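Dusorby stripe names - README

Word list of what people call striped cloth, by village. 1,976 rows, one per answer. Last tidied April 17, 2024.

Files: names.csv, places.csv. Join on place_id. Spelling left as written on the cards, dont correct it.
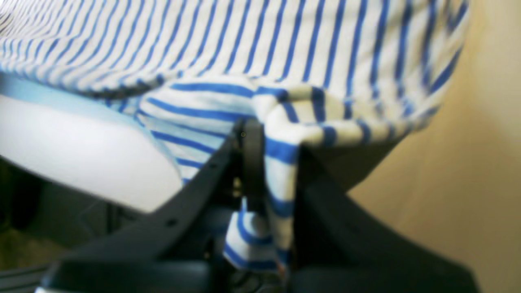
Columns: word, meaning, place_id, year_heard. Year is blank for most of Marar - cards had none. 15 rows have two meanings split by a semicolon.

Known problems: "ticking" and "butcher" get mixed up in the early rows. Will fix when theres time. 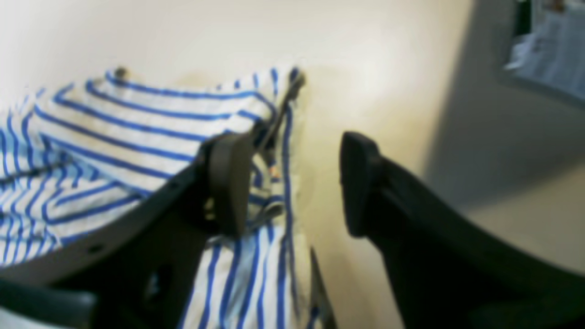
Geetha Rodrigues writes that in Marar "butcher" only ever meant the apron, never the cloth, so those rows should be split before anyone counts them.

Open issue, see notes.txt.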